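Questions I get about packing light for the Ranmont trail week

I've walked the Ranmont loop every June for a while now, always with one bag, and my inbox fills up every spring with the same handful of questions. So I finally wrote the answers down. If yours isn't in here, email me and I'll get to it (slowly, I'm a terrible emailer).

**How big a bag do I need?**

Smaller than you think! Most first-timers buy a huge pack and then fill it, since an empty pocket feels like a waste. You sleep indoors every night on this route, so there's no tent, no stove, no sleeping bag. If your regular school or work backpack fits comfortably and has a chest strap, try that before you spend any money.

**What clothes do you bring?**

Two shirts, two pairs of walking socks, one pair of pants, shorts, a fleece, a rain jacket and something to sleep in. I wash a shirt in the sink each night and hang it by the window. The guesthouse in Pullwood has a drying room that smells like a hundred years of boots, but it works great.

And yes, you'll wear the same thing to dinner. So will everybody else at the table.

**Do I really need a hat?**

Yes. The ridge above Pullwood has no shade at all, and I burned the top of my ears there my first year and felt very sorry for myself. Any hat with a brim will do. I like one that squashes flat, because stiff ones take up a ridiculous amount of room and you end up wearing them on the bus.

**How do you pack so you're not digging around all day?**

I lay everything out on a table the night before, look at it for a while, and take something away. Then it goes in with the sleep clothes at the bottom, the fleece in the middle, and rain jacket, snacks and hat right on top. 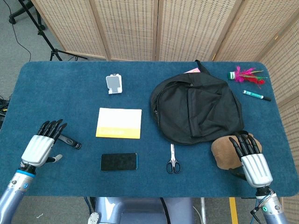
Small stuff is where I used to go wrong. Keys, lip balm, charger, earplugs -- they all sink to the bottom and vanish. Now they live in one zip pouch, and the pouch always goes in the same pocket. Pick whatever pocket you like, but don't switch halfway through the week or you'll be patting yourself down at every bus stop.

**How much water should I carry?**

I start each day with 2 liters. There's a tap in the square at Pullwood and another behind the church at Agbenyega, and then nothing until you're down off the ridge. On a hot day I drink as much as I can stand at the Agbenyega tap before filling up again.

**Is the climb as bad as people say?**

It's 900 meters over the whole second day, so it's a lot, but it's spread out and the path is good. Start early. I try to be walking by 7 a.m. and I eat my second breakfast at the big flat rock near the top (you'll know it, everyone stops there).

**What about food?**

Breakfast and dinner come with the room at most places. For lunch I buy bread and cheese the evening before, as the shop in Agbenyega opens late and you don't want to sit on the step waiting for it. I've done that. It's a cold step.

**Can I have my bag sent ahead?**

You can, and there's no shame in it. I've used Civix for a friend with a bad knee, and her bag was at the guesthouse before we were all 3 nights. Book it before you leave home and put a label on the inside as well as the outside.

**Do I need hiking poles?**

I didn't use them until my knees started complaining, and now I wouldn't do the way down without them. Borrow a pair first. The collapsible kind will strap to the side of most bags.

**My bag still feels too heavy. What should I take out?**

Jeans, probably. After that, the second book, the big towel and the full-size shampoo.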